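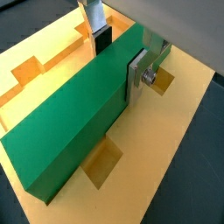
A green block on a yellow board.

Grorner to open second children's play library in Vorkport

VORKPORT – Grorner, the toy and game lending service, will open its second play library in December, on the ground floor of the former Gebremichael furniture store. The new branch will be open to all families in the city, and membership is free for children under 10.

The library will lend building sets, puzzles, board games and outdoor toys for up to 43 days at a time. Members may borrow two items per visit. Sets with missing pieces can still be returned without a fee.

"Our first branch has had a waiting list for building sets since spring," said Aurora Salgado, director of Grorner. "Parents on the east side were taking two buses to reach us, and many of them gave up. We wanted a place they could walk to."

The move was paid for in part by a grant from the Fesis Fund, which supports family services in the region. The grant covers rent and shelving for the first two years. Staff costs will be met from the existing budget.

The Gebremichael building has stood vacant since the store moved out of downtown. Work on the floors and lighting is finished, and a ramp is being added at the side entrance – the front steps will stay as they are.

"It was a good, dry building with big windows," said Jouko Juntunen, who is managing the renovation. "Most of the money went into heating."

Donations of used toys in good condition will be accepted at the first branch every Wednesday until 6 p.m. Soft toys and battery-powered items cannot be taken. Opening hours for the new branch will be posted at both locations.

Media contact: Aurora Salgado, Grorner, Vorkport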